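Serlow Institute of Automotive Trade
Vehicle Retail Practice, Unit 8: Appraising a Part Exchange
Handout for students, revised June 8, 2023

Purpose of the unit

A part exchange is two transactions recorded on one invoice. The dealer buys the customer's present vehicle and sells the customer another. Students are expected to work out each side separately before combining them.

Terms used in class

Trade value: the sum the dealer would pay for the vehicle with no sale attached.
Allowance: the sum shown to the customer on the invoice.
Over-allowance: the difference between the two, where the allowance is higher. It reduces the profit on the vehicle being sold and must be recorded against it.

Order of appraisal

Documents are checked first. The appraiser confirms the identification number, the number of previous keepers, the service record and any outstanding finance. A vehicle with finance still owing may be accepted, but the settlement figure must be obtained in writing from the lender.

The exterior is inspected next, in daylight and on level ground. Panel gaps, paint depth and tire wear are entered on the Lepik form, one line per fault. The road test follows and should include a cold start.

Worked case

A customer of the Canden branch offers a small hatchback. The appraiser sets the trade value at $1,495 after deducting $243 for two tires and a windshield chip. The sales manager agrees to an allowance $200 above trade value in order to close the sale.

The invoice therefore shows $1,695. The over-allowance of $200 is charged to the vehicle sold - it is never added to the stock value of the hatchback.
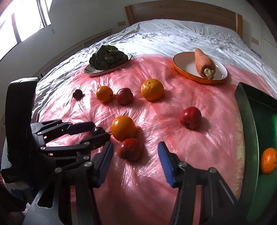 Where the hatchback is later sent to auction, its book cost remains $1,495, plus transport and entry fees. Students who enter $1,695 at this stage will show a false loss on disposal.

Preparation for the next session

Read the chapter on stock aging in the Prolunard manual. Complete one Lepik form for a vehicle of your choice and bring it to class, signed and with the mileage entered. Forms without a mileage reading will be returned unmarked.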